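Reading time: 7 minutes

Course handout: Visit to the Sultcombe demonstration rooms

Purpose of the visit

The visit forms part of the unit on automation in the workplace. Students will have attended the two introductory lectures on robot arms and should have read the set chapter on grasping. The visit is intended to show how the data used to train a robot are gathered before any robot attempts the task. It carries no separate mark, but the short report described at the end of this handout counts towards the coursework total.

The host is Flarninska, whose Sultcombe building holds the teaching laboratory and the recording rooms. The programme is led by Bakari Nyanda, who will also take questions at the close.

Order of the day

Students are received in the entrance hall and given a short talk on safety. The group is then divided in two. One half goes first to the arm laboratory, where the Koech arm is shown placing parts into a tray. The other half goes to the recording rooms. The halves change over after 46 minutes. Both then meet in the lecture room for the closing discussion.

Coats and bags are to be left in the hall. Loose scarves and long necklaces should be removed before entering the arm laboratory. Students may take notes throughout, but are asked not to speak to an operator while a recording is under way.

Background: teaching by demonstration

A robot arm may be programmed by writing down each movement in advance. The method works well where the parts are always in the same place and always the same shape. It works poorly for ordinary household and bench tasks, in which objects are moved, turned over or replaced by others of a different size.

An alternative is to let a person carry out the task many times and to train a control program on the resulting records. This is called learning from demonstration. Two forms will be seen during the visit.

In the first, known as teleoperation, the person drives a real arm from a distance. The records match the robot exactly, but the work is slow and each session occupies a costly machine.

In the second, the person holds a gripper in each hand and performs the task directly. No arm is needed while the recording is made. The operator keeps a good sense of where things are, and a session can be set up on any suitable table. The chief difficulty is that a person may make movements which an arm cannot copy. Operators are therefore trained to work at a moderate pace and to keep their wrists within an agreed range.

Each attempt at a task is called an episode. The current Stukano collection, which students will hear about in the recording rooms, contains 641 accepted episodes. A further 200 were set aside after checking. The usual reasons were a dropped object, a loss of tracking or an operator reaching outside the working area. Students should consider whether failed attempts ought always to be discarded - opinion on this point is divided, and it will be raised in the discussion.

Points to observe in the recording rooms

Attention should be given to how the working area is prepared, how the operator holds the grippers between movements, and where the cables run. Cables limit reach and may pull on the hand during a long session. Students should also note what lies beyond the table. A control program trained on camera records may come to depend on details of the room that have nothing to do with the task, and it may then fail when the room is changed.

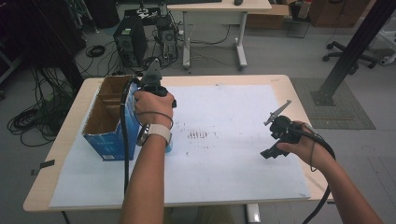

Page last changed: January 2026

The operator works with a black hand-held gripper in each hand, over a table covered with a large sheet of white paper. The left gripper is held upright by its pistol-style handle, while the right is tilted to the side. Each has its own cable. The open cardboard box stands at the left end of the table, and computer towers are on the floor beyond. Students should compare this arrangement with the fixed mounting of the Koech arm and list the movements open to one but not to the other.

Written report

The report should not exceed two sides. It should describe one task seen during the visit, explain which form of demonstration would suit it better, and name one source of error that checking might miss. Drawings may be included where they make a movement clearer. Reports are to be handed in within 7 days of the visit.

Students who are unable to attend should tell the course office beforehand. A second visit is normally held in August, and places on it are offered first to those who missed the earlier date.

Contact the course office | Copyright Flarninska | Back to top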